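May 18, 2018
Flerngate bench notebook, storage trial, egg quality

Haugh unit series, week 3 of the January protocol (revised). Continuing from the last entry. Cold room set to 12 C, ambient shelf left at 25 C. Logger on the ambient shelf had stopped overnight, so there is a gap in the trace before 07:40. Replaced the battery, checked against the glass thermometer, agreed within the resolution of the logger. Cold room trace complete.

Humidity in the cold room held at 80 percent. The Hurnex controller still overshoots after the door has been open for more than a minute or so. Not a problem for albumen height but it does show in the weight loss figures. Door log is on the clipboard, please fill it in.

Both shell colors are in the trial. Trays stay on the white table until the numbers are penciled on, then go straight back to their shelf. 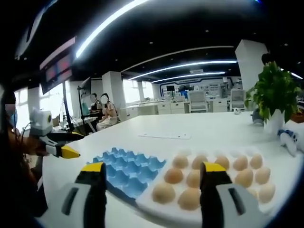 Brown and cream eggs in the white tray.

Weighing. Balance leveled and zeroed, check weight read correctly before and after the run. Each egg weighed whole, then broken onto the glass plate. Albumen height taken with the tripod micrometer midway between the yolk edge and the outer edge of the thick albumen, avoiding the chalazae. One reading per egg. I tried averaging three readings last week and the plate had warmed enough by the third to make it pointless.

Formula as before:
HU = 100 log (H - 1.7 W^0.37 + 7.6)
H in mm, W in g. The W in the formula is the weight on the day of breaking. The old Hulme spreadsheet used weight at intake, and this makes the ambient group look slightly worse than it is. Corrected in the sheet now called Plalleo v2. Do not paste new data into the old one.

Results, first look only. Cold room group has barely moved from week 2. Ambient group has dropped again, and the spread within the group is wider. Thick albumen on several ambient eggs had flattened to the point where the micrometer foot touched before I had a clear surface to read. Marked these with an L in the remarks column and kept them in the set. If they are dropped the mean goes up for no good reason. 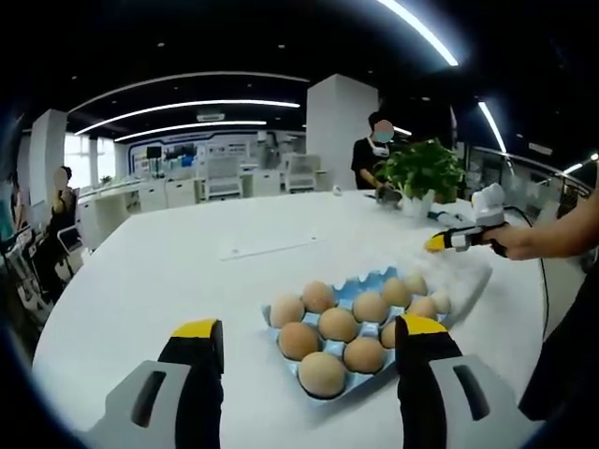 Yolk index was done on the same plate where the yolk stayed intact. Broken yolks entered as blank, not zero. The macro in Plalleo v2 treats blank cells correctly, the old one did not.

Air cell depth by candling is still the weakest measurement. The gauge is marked in whole millimeters and I am estimating halves. Two passes on the same egg differed by a full mark more than once. Options:
- finer gauge (on order)
- mark the cell outline in pencil and measure with calipers
Will try the pencil method on Monday and compare.

Plate 134 has a chip on one corner. Usable, but it rocks if set down on that side. Moved to the back of the stack.

Cleanup: plates in detergent, rinsed in deionized, racked. Shell waste in the sealed bin. Micrometer foot wiped with ethanol — it was sticky when I picked it up this morning, so it had been put away unwiped. Please wipe it.

To do
- door log for the cold room
- spare logger batteries
- recheck the ambient L eggs against the photographs of the plates
- plot weight loss against HU for both groups, same axes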